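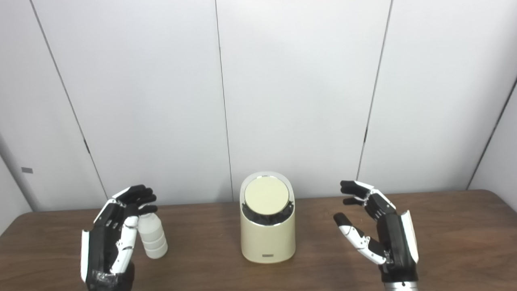

On the question of flattening the Halvorsen mill scrip, I would leave the notes alone for now and change how they are stored. Most of the curl in these comes from being kept rolled. Something round like the cream-colored container in the middle of the table is fine for tokens, but paper that has been rolled to fit a cylinder holds that shape for years, and the outside note of the roll takes all the rubbing. Put them in plain polyester sleeves, one note to a sleeve, with a stiff card behind each, and lay them flat under a couple of books. Check them after a month. Mine came down enough that I stopped there.

> I bought a lot of company store scrip at the Dalitz sale, 21 pieces,
> all Halvorsen, all 25 cents. They had been rolled up together and
> don't want to lie flat. Is it safe to dampen and press them? Also,
> the Varo list gives one type only for the 25 cents but I can see at
> least two different borders. The highest serial in the lot is 1004.
> Varo says 900 were printed. Is mine a fake?

Please don't dampen them. The red serial numbers on this issue were stamped by hand and the ink runs. I have one where somebody tried it and the number is now a pink smear with no value to anyone.

On the borders, the Varo list was made from one small collection and was never revised. There are two borders on the 25 cents, one with plain corners and one with a small leaf in each corner. The leaf type also has a period after "STORE" on the front. Both are on the same buff paper. I don't think either one is scarce, though the leaf type turns up less often in clean condition.

As to the serial, I would not call it a fake on that alone. The 900 figure seems to be taken from the first printer's bill, and there was a second order — the Stelard catalog mentions it in a footnote under the 50 cents, where it is easy to miss. I have written down 6 numbers above 900 so far and every one is on a leaf border note. If your 1004 has plain corners, that would be new to me and I would like to see a scan, front and back, at actual size.

Two things to check before you worry. The genuine notes have a blank back, and the manager's signature is printed, with no pen strokes over it. The copies I have seen have a brighter white paper and the serial is in the same black as the text.

Please send the other serials too when you have time, with the border for each. I can add them to my list and post it here.

Lists > Paper Money > Scrip and Tokens > November 28, 2020

Previous Next Thread Author Reply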